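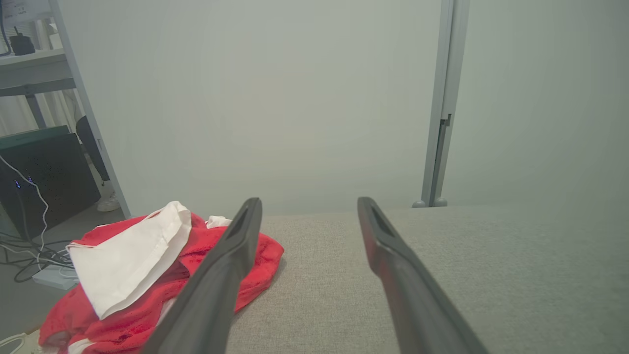
Light gray upholstery, one of the quieter colors on show at Feken.

Visit to the Feken upholstery fair
November 17, 2021

The fair took up two halls this year, down from three. The organizers said 246 exhibitors had signed up, most of them weavers and foam suppliers, with a smaller group of furniture makers near the back entrance. I got in just after the doors opened and stayed until the middle of the afternoon.

Steyn had the largest stand. Their new line is a flat weave for contract seating, sold by the roll, with a minimum order of 800 yards. The sales rep would not give a price but said samples would go out in December. Colors run mostly to grays and sand – the bright greens from the last catalog are gone.

I spent longer at Lumeck, a small mill that still dyes its own yarn. Lwazi Botha runs the finishing side and took me through the rub tests. He tries out each cloth on a bench seat before it goes to the outside lab, and he has dropped 5 fabrics this year because they pilled at the front edge. His complaint was freight. A pallet that used to arrive in a week now takes most of a month.

Estel showed foam only. They had cut blocks you could press by hand, labeled by density, and a line of people waiting to do it.

Parking was free but filled up early. The cafe in the second hall closed before lunch was over, so bring something to eat. Trade visitors can still request the fabric directory by mail from the front desk.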